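What the rain gauge says about our creek

I've kept a rain gauge on the back fence for 10 years now. It started as something to do before breakfast. At 7 in the morning I go out, read the tube, tip it on the lemon tree and write the number in an exercise book. I'm on my third book.

We live at the bottom end of Cliltness, where the road drops down to Hamdan Creek. When we moved in, people told us the creek ran all year except in a bad drought. It doesn't any more. In May I walked down to the crossing and it was a line of pools with dry stones between them. I could step over without getting my boots wet.

So I sat down with the books and added things up, expecting to find we'd been getting a lot less rain. We haven't, or not by much. The yearly totals go up and down and I can't see a clear trend in them. Ten years is too short to say anything firm about climate and I know that.

What did stand out was how the rain arrives. In the first book there are pages and pages of small numbers, 3 mm here, 5 mm there, a wet week with nothing dramatic in it. In the latest book there are long runs of zeros and then a big fall. The biggest was 176 mm over two days in late summer, which took out the lower fence and left a tidemark of sticks across the paddock. Before that we'd gone 44 days without enough to wet the bottom of the tube.

A fall like that looks good in the yearly total. Most of it went straight past us. The ground was baked hard and the water ran off brown, down the creek and out through Grotus Flat, and a fortnight later the pools were shrinking again.

The bureau people have been saying for years that warmer air holds more moisture and drops it in heavier bursts. I can't prove that's what my exercise books show. They match it well enough that I've changed a few things at home.

What we've changed so far

1. Tanks. We added a second one, a plain Vondum poly tank behind the shed. With fewer light falls to top it up, the old tank was either overflowing or close to empty. Two tanks get us through most of the dry runs.

2. Mulch. It goes on thick before summer and we leave the leaf litter where it falls. The soil underneath stays soft, and when the rain comes more of it soaks in. 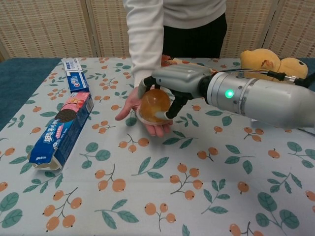 3. The slope. We stopped mowing the strip above the creek and planted it out with tussocks and a few wattles. About half the wattles went in the big flood. The tussocks held on, and I'll put more in when the ground is damp enough to dig.

4. The drain. I used to keep the side drain clear so water got away quickly. Now there are a few low banks of rock across it to slow things down. They need rebuilding after each heavy fall, and I still haven't got the spacing right.

If you have a gauge, write the daily numbers down and keep them, even the zeros. I only wrote totals for part of the second year and I wish I hadn't. There's a gap there now that I can't fill.

This morning's reading was 3 mm.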